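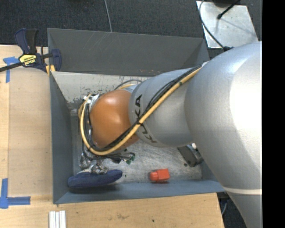
Before we sign off the money for a second picking cell in April, I'd like us to look harder at what the first price leaves out. The quote from Rokitz covers an arm, a controller and delivery. It says nothing about cables, bins, end tools or the bench, and those are where our budget went last time. Look at the thick yellow cable looped round the wrist on the KUKA, with the black bundle tied in beside it. Every lead on that run has to bend whenever the wrist does, and we've never had a line in the plan for replacing one. The same goes for the clamp on the corner of the bin. It's a perfectly good clamp, but a clamp is what you use until somebody pays for a proper fixture, and I can't find the fixture in the new plan either.

Rupert Hollenstein has put together the comparison, and I've borrowed his figures. Rokitz want 1,639 a month on a three-year lease. Aigner want 1,717, which looks worse until you read that they include two service visits a year and spare leads. Rokitz charge for visits separately and wouldn't give me a price over the phone. I'd take a dull contract with everything written down over a cheap one with gaps.

Then there's the Heltura software. The brochure says it will handle mixed items in a bin from the first day. Maybe so. Our own test list at Cilten has 103 items on it, some soft, some small, and I've asked Heltura to try 19 of them before we talk terms. They've offered a video. I've said no thank you, we'll bring a box.

My view is that we hold the order until we've got a full yearly cost from both suppliers, with end tools and bench work included. If you run a cell and keep a note of what you spend on odds and ends, please send it to Rupert, even if it's only a few receipts.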